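Play kitchen sets: table layout and sorting
Speaker notes, Piret Krūmiņa, Lustcombe toy library meeting, February

Opening. Introduce the Clalleck set and the Tollura set. Both are lent as single boxes. State the scope: layout on a table, sorting, return checks. Cleaning is in the other handout.

Table size. Use a table at least 135 cm long. On anything shorter the large pieces take the whole surface and the small food ends up on the floor. A plain white top is preferred. Pale pieces show up less well on it, but spills and stray marks are easy to find.

Placement. Put the large black unit at the right-hand side first and leave space in front of its handle. Plates and bowls next. Food last. Keep the center open, as that is where hands go.

Point out the bottle. It is long for the plate and is placed diagonally. Placed straight, the cap end tends to hang over the rim and the bottle rolls.
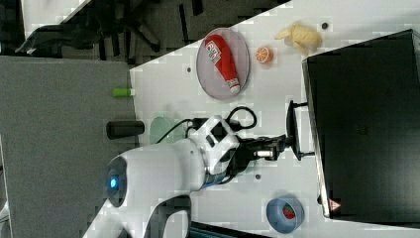
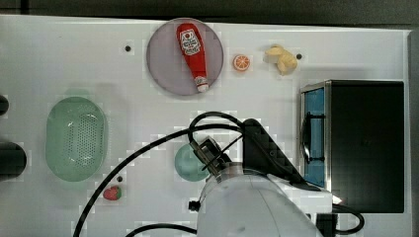
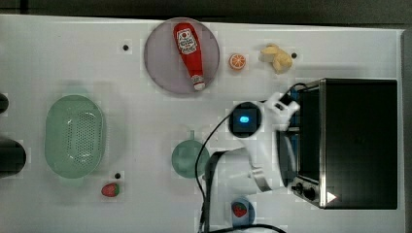
Ketchup bottle on the plate, orange slice to the right of it.

Small food. Slices go flat on the table or in a bowl. Strawberries are the piece most often reported missing – the Mabaso replacement bag holds 11 food items and covers most losses. Do not substitute items smaller than the originals.

Colander. Check the holes against a light before it goes back in the box. Dried paint and modeling clay collect there. If a hole is blocked, push it clear from the underside with a blunt stick.

Bowls and plates. Sort by diameter, largest at the bottom. Translucent ones scratch sooner than opaque ones, so put a cloth between them. Round and oval pieces do not nest together. Pack them in separate stacks.

Return check. Allow 7 minutes per box. Lay everything out in the same positions as for lending, then compare with the card in the lid. Gaps are easier to see on the table than in the box. Record the box number even if nothing is missing.

Weight. The full box must stay under the shelf limit. If the large unit is included, carry it separately.

Questions likely: labels on the bottle (leave them on, trim a lifted corner), replacement caps (ask at the desk), longer loans (no change this season).

Related notes
Shelving for boxed sets
Cleaning plastic food pieces
Lid cards: wording and size

Contact: Lustcombe toy library desk | Back to top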